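Humphreys depot, equipment stream. Progress notes for October

Brayan Condori, for the Caltstead program office

Short one this month, flat out getting quotes in before the cutoff. Main points first, budget lines after.

Where we're at: bench one is set up and the arm is doing reach and approach work on desktop towers. Remov wanted memory and processors as the first two part types, so the tray was laid out for memory sticks before anything else. Drives can wait. Power supplies are off the list until we've got a better grip on the cable problem (see below).
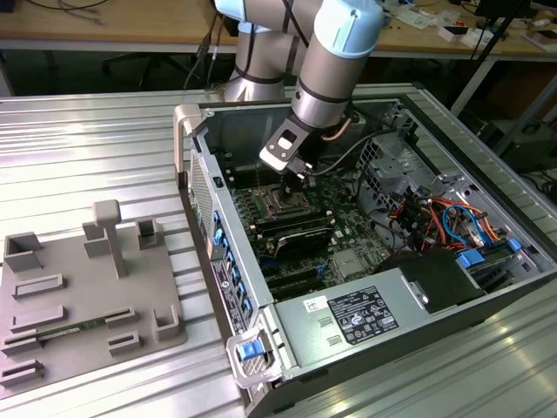

Bench one: arm over the processor socket, tower on its side, parts tray at left.

Cables. Still the big one. Supply wiring comes out in a bundle and no two models route it the same way. My preference is to have a tech clear the wiring by hand before a tower goes on the bench, and leave the arm to the board. Slower, but no new hardware. The alternative is a second tool head, quoted by Skirkorden with a 10 week lead time, and I don't want to commit to that yet.

Spending. We've used 70 per cent of the equipment line. Most of that was the arm and the worktable. Left to buy out of what remains:

Spare gripper fingers, 4 sets
Second tray, same layout, so one can be unloaded while the other is in use
Proper cable management for the bench, current setup is a bit ad hoc
Guarding for bench two, quote not back yet, have chased twice

Bench two itself is the question. Skirkorden will hold their price on a second arm for 30 days from the quote. If Caltstead wants it in this financial year I need a yes or no inside that window. Freight isn't included and neither is install labour. I've pencilled in our own people for the install but they havent been asked.

Change to the plan: I'd like to move the leftover training money across to tooling. Same total, just a different line. Needs your sign off, form is attached.

Risks, quickly. Lead times as above. Tower supply from Remov has been patchy and we want a wider mix of models before the tray design gets locked in. Floor space at Humphreys is fine for two benches, tight for anymore than that.

Next report will have the guarding quote and a revised budget sheet. Ring me if the bench two decision needs more detail, mornings best.

Brayan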